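Tips > Music Room > Records & Tapes
April 2, 2026 | By Fernanda Seixas

Store LPs upright at a true vertical. A lean of even a few degrees puts uneven pressure on the discs and can warp them over a summer. Fit a divider every 9 inches and leave enough slack to pull a sleeve without dragging its neighbours.
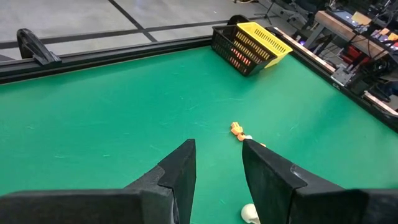 Green felt, with black rails at the far and right edges.

Brush each side before play, following the grooves. For washing, use distilled water with 2 drops of unscented washing-up liquid per litre, keep the label dry and rinse twice. Stand the disc in a rack until no moisture remains.

Replace paper inners with anti-static ones. Most elliptical styli are due for replacement at around 1,000 hours; keep a tally inside the turntable lid.

Filed under: Vinyl care, Storage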